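Notebook, land designation tracker
November, morning

Picked up where I left off with the boundary files. The Varimau order went out yesterday evening and the text on the ministry page is still the unsigned copy, so I am working from the scanned version Deolinda sent. The scan is crooked but every page is there. Schedule A has the boundary description, Schedule B lists the grazing permits that carry over, and Schedule C is blank apart from a heading. I don't know yet if Schedule C is meant to be blank. Have written to ask.

First job was to get the boundary out of the prose and into the map. The order describes it by bearings from survey posts, starting at post 4 on the Szalai road and going clockwise. I typed it in by hand. The line didn't close the first time. It missed the starting post by 100 metres on the south side, and I spent a good part of the morning thinking the order was wrong. It was my typing. I had swapped two bearings near the reservoir. With those put right it closes properly.

Laid over the draft boundary from the spring consultation, the final one is bigger to the north and smaller to the east. The eastern cut takes out the gravel workings completely. The northern addition takes in the dry valley and both tracks leading into it. None of the consultation papers I have show the northern piece. It may have been in the late annex, which we never got a copy of. Kornél thinks it was there, as a dotted line with no label. He is going to look through his boxes.

Things to check before we publish the comparison:

Whether the northern piece was ever put out for comment, and on what map.
Whether the permit numbers in Schedule B match the county register.
What happens to water rights. The order says "existing uses" and doesn't define them.
Who signs for access on the two tracks now.

Late morning, permits. Went through Schedule B against the register. Most match. Two permits in the register have no line in the schedule, both on the northern side, both held by the same family. Could be that they lapsed and the register wasn't updated, or could be that the schedule was written for the old boundary and never changed when the line moved. I lean towards the second but have nothing to back that up. Left both marked as open. Please don't fill these in from memory, they need a document behind them.

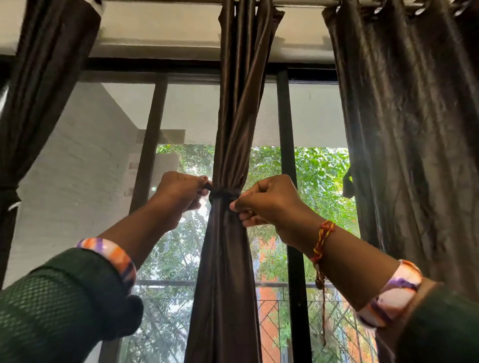

The order gives permit holders 30 days to lodge an objection with the county office, counted from publication. It doesn't say whether publication means the gazette or the notice board at Szalai. The last two orders of this kind used the gazette date. If it is the same this time, the period hasn't started, as the gazette isn't out. I rang the county office and was told the period had started. Asked for that in writing. The woman on the phone was polite about it and said she would have to find out who could write it.

Lunch, then software. Fletix would not take the new boundary file. It kept loading the old one from its store and drawing both on top of each other, with the labels doubled. Clearing the store from the menu does nothing. What works is closing the project, renaming the file and opening it again as a new layer. Have added that to the setup notes, under the bit on coordinate settings. The colours for the two boundaries are too close in print, so I have made the draft line dashed and left the final one solid.

Kornél's comments on my write-up came in mid-afternoon. He wants the word "seizure" out of the second paragraph. Agreed, it was lifted from the grazing association's leaflet and I should have put it in quotation marks or left it alone. The land was state land before the order and it is state land after. What changes is which office runs it and what is allowed there. He also wants a paragraph on the old Sketo dispute. I would keep that to a sentence. It was over unpaid fees on a different allotment, 40 kilometres away, and putting it next to the new line on the map suggests a link we can't show.

Deolinda disagrees with both of us on that and thinks people in the valley will read the order through Sketo whatever we write. She has offered to draft a short version and we can look at it tomorrow.

Files are in the shared folder under Varimau, final boundary. The one ending in "old" is my bad line with the swapped bearings, kept so that anyone who gets the same gap can see where it comes from. Don't load it by mistake.

Still waiting on: Schedule C, the late annex, the county's letter, gazette date.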